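Snack drawer / lining samples. February, started 2.15pm

Back on the Collanell job. Want the lining question settled before the Vitby delivery turns up and takes over the bench again.

Paper first. Floral stuff went up OK in the end, second go. First drop I let soak too long and it stretched, then the bows didn't line up at the join and had to come off. Second drop 3 minutes paste time and no more. Pattern is a pig to match, the pink ribbons wander about and you think you've got it and then a rose is half a petal out. Start from the blue bows and let the rest follow.

Offcuts kept, rolled, top shelf behind the Biltine tins. Don't bin them, we'll want them for patching.

Trim: aluminium, the thin one. Cut 39 cm first, too long, took it back with the fine blade. Deburr BOTH ends, I've a slice in my thumb to prove it. Contact adhesive, thin, wait till tacky. Wiped the squeeze-out with a rag straight off and it came away clean. Left it ten minutes on the Ersoy job last year and had to scrape.

Marble-look panel, grey. Darker than the sample swatch, I'd say, or it just looks it next to all that white paper. Asked for the lighter one if they've still got it. If not we go with this, not holding the job up for a shade.

Packets next. Crisp-type bags, biscuits, anything shiny and crackly. Question was wether they stand up by themselves or need a divider. They don't stand up. Slump every time, the half-empty ones worst, and then the top seal flops over and you can't read what you've got.

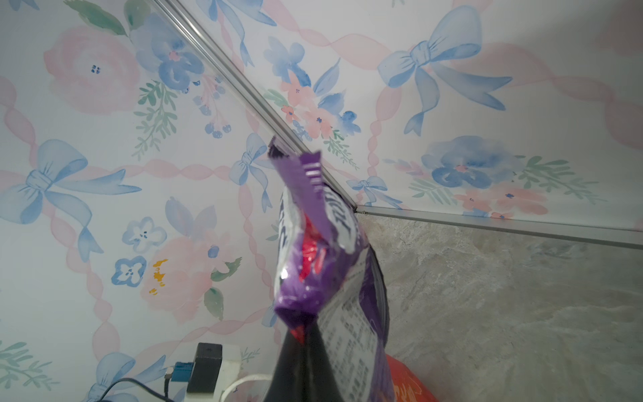
Notebook 17, p. 100

Purple one is a good worst case. All creases, top folded over to the left, name on the front lost in the wrinkles. Small print on the white side panel is the bit people will want for allergies etc so whatever we do the packets ought to go in with that side showing. Add to the label sketch.

Also the shine. Those bags throw white highlights off every fold and against a busy floral it's a lot to look at. Plain lining might have been kinder but client picked the flowers and likes them, so leave it.

Divider ideas, in order of how much I can be bothered:
- wire rack, bought in, cut down
- thin ply slots, glued not pinned
- bulldog clips on a rail, packets hung by the seal

Clips would sort the flopping tops. Tried one clip on a spare packet, held fine but it chewed the seal a bit. Try the rubber-tipped sort. Rail would need screwing through the paper so mark it out in pencil BEFORE and use a backing washer or it'll tear.

4.40. Checked the join again. Edge of the paper lifting slightly near the trim, only a fingernail's worth. Seam adhesive on a cocktail stick, pressed it down, taped with low tack. Tape off tomorow morning, pull it slow and flat.

To do
chase lighter panel
rubber tipped clips, small
new fine blade, this one's had it
ask whether client wants the back papered too, drawing doesnt say
plasters for the first aid box

Bench wiped, paste brush in the bucket. Somebody rinse it if you're in before me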